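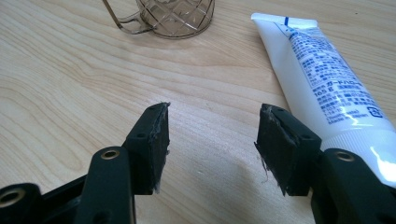
Section 4. Installing the Under-Sink Water Filter

Fludero Household Water Systems, Owner's Guide
Prepared by Lillano Technical Publications
Revised March
Filed under: Owner Support > Kitchen and Bath > Installation

4.1 Purpose of this section

This section covers the installation, first flush, and routine care of the Fludero under-sink filter in a single household. It applies to a kitchen or bathroom sink supplied with cold water from a municipal main. Owners who draw water from a private well must read Section 7 before opening the carton, as the standard cartridge is not intended for untested water.

The filter treats cold water used for drinking, cooking, and brushing teeth. It does not treat the hot supply, and it does not soften water.

Installation does not require soldering. Where local rules call for a licensed plumber, the owner is responsible for arranging one. Damage that results from work done outside these instructions is not covered by the limited warranty.

4.2 Choosing a location

Install the filter inside the cabinet directly beneath the sink it will serve. The following conditions must be met.

- The cabinet must have a clear interior height of at least 460 mm, measured from the cabinet floor to the lowest point of the sink or drain.
- The cold water shutoff valve must open and close fully by hand.
- The mounting wall must be solid. Thin back panels must be reinforced with a board before the bracket is attached.
- The location must remain above freezing throughout the year.

Space must also be left under the filter housing for the cartridge to be lowered and removed. In cabinets with a pull-out waste bin or a garbage disposal, hold the housing in position with the door closed before marking any holes.

CAUTION: Do not connect the filter to a hot water line. Hot water will deform the cartridge seals and may cause the housing to fail under pressure.

4.3 Parts and tools

The carton contains the filter head, the housing, one cartridge in a sealed bag, a mounting bracket with screws, two lengths of supply tubing, a tee valve, and a housing wrench. The tubing marked with a blue line is the outlet. Spare O-rings are taped to the inside of the carton lid.

The owner must supply a drill, a screwdriver, an adjustable wrench, a towel, a shallow pan, and a pencil. A flashlight is useful in deep cabinets.

NOTE: Kits sold through Dosadley stores include the Rahman compression tee in place of the standard tee valve. The Rahman tee is installed in the same position, but its nut is tightened with two wrenches, one holding the body and one turning the nut. Do not wrap the threads of the Rahman tee with tape.

If any part is missing or cracked, stop and contact Owner Support. Do not return the carton to the store. Support staff will ask for the code printed on the base of the filter head.

4.4 Shutting off the water

1. Close the cold water shutoff valve under the sink by turning it clockwise until it stops.

2. Open the cold faucet and leave it open until the flow ends. A slow drip that continues for several minutes means the valve is not closing fully. In that case, close the main valve for the home and have the shutoff valve replaced before continuing.

3. Place the pan and towel beneath the valve.

4. Loosen the nut that joins the faucet supply line to the shutoff valve. Expect a small amount of water to drain from the line.

5. Inspect the end of the supply line. If the washer is flattened, split, or stiff, replace it.

CAUTION: In older buildings, shutoff valves may seize or break when forced. Do not use a wrench on the handle. If the valve does not turn by hand, consult a plumber.

4.5 Mounting the bracket

1. Hold the bracket against the wall with the arrow pointing up. Confirm that there is room below for the housing to be unscrewed and lowered.

2. Mark the screw positions with the pencil.

3. Check behind the wall for pipes and electrical cable.

4. Drill pilot holes at the marks. For masonry or tile, use anchors suited to the material. Anchors are not supplied.

5. Drive the screws until the bracket is firm. Do not overtighten them. A bracket that is bent against an uneven wall will hold the filter head at an angle and place strain on the tubing.

6. Hang the filter head on the bracket and slide it back until it clicks.

The filter head should sit level when viewed from the cabinet opening. A slight tilt does not affect the quality of the water, but it can make the housing harder to remove later on.
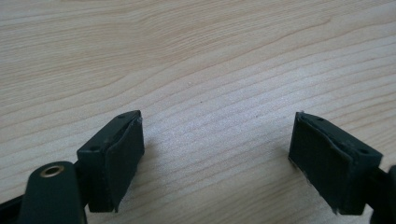
4.6 Fitting the cartridge

1. Wash your hands with soap and dry them with a clean towel.

2. Open the bag at the notch. Leave the lower half of the cartridge inside the bag and hold it there, so that the filter material is not touched.

3. Check that an O-ring is seated in the groove at the top of the housing. The ring must lie flat all the way around.

4. Apply a thin film of the supplied food-grade grease to the O-ring. Petroleum jelly must not be used.

5. Lower the cartridge into the housing, end cap first, and remove the bag.

6. Raise the housing to the filter head and turn it by hand until it is snug. Then use the housing wrench to bring the mark on the housing in line with the mark on the head.

CAUTION: Do not turn the housing past the mark. Overtightening is the most common cause of cracked housings and is visible to our service staff on inspection.

Write the month of installation on the label provided and attach the label to the inside of the cabinet door. Households that share a cabinet with cleaning products should place the label where it will not be splashed.

4.7 Connecting the tubing

1. Fit the tee valve to the shutoff valve and tighten it.

2. Reconnect the faucet supply line to the top of the tee.

3. Cut the inlet tubing to length with a sharp blade. The cut must be square. Tubing cut at an angle will not seal.

4. Push the inlet tubing into the port marked IN until it stops, then pull back gently. The tubing should not move.

5. Repeat with the outlet tubing at the port marked OUT, and run the free end to the drinking water faucet.

6. Arrange both lengths in wide curves. A kinked tube must be cut and replaced. It will not recover its shape.

To release tubing from a port, shut off the water, press the collar toward the filter head, and draw the tubing out while the collar is held down.

4.8 First flush and leak check

1. Open the drinking water faucet.

2. Open the shutoff valve slowly, a quarter turn at first. Air will be pushed out of the faucet with some noise and sputtering.

3. When the flow is steady, open the shutoff valve fully.

4. Run the water for 2 minutes. Gray or black water is carbon dust from the new cartridge and is normal during this step. Do not drink it.

5. Close the faucet and let the filter stand for an hour under pressure.

6. Wipe each joint with a dry paper towel. Any dampness on the towel indicates a leak at that joint. Close the shutoff valve, reseat the connection, and repeat the check.

7. Run the water again until it is clear.

Check all joints once more on the following morning. Water may look cloudy for several days after installation. Cloudiness that clears from the bottom of a glass upward is trapped air and requires no action.

4.9 Daily use

After the faucet has been idle overnight, run the water briefly before filling a glass or kettle. After a vacation or any long absence, repeat the first flush in full.

Where the filter serves a bathroom sink, show every member of the household which faucet supplies filtered water. Children should be shown how to close it completely.

Do not use abrasive cleaners or bleach on the housing. A soft cloth and mild dish soap are sufficient. Do not store heavy items against the tubing.

4.10 Replacing the cartridge

Each cartridge is rated for over 3,000 liters of ordinary household use. Replace it when that volume has been reached, when the flow becomes noticeably slow, or when twelve months have passed, whichever comes first. A change in taste or odor is also grounds for replacement.

Used cartridges are not accepted for curbside recycling in most areas. Drain the cartridge over the sink, wrap it, and place it in household trash, or return it to a Dosadley service counter.

If the housing cannot be loosened, confirm that the water is off and that the pressure has been released by opening the faucet. Do not heat the housing or strike it. Further steps are given in the troubleshooting table on page 81.

Related topics
Section 5. Installing the Shower Filter
Section 6. Connecting a Refrigerator or Ice Maker
Section 7. Private Wells and Untested Water
Section 9. Warranty Terms and Service Requests
Rahman Compression Tee: Supplementary Sheet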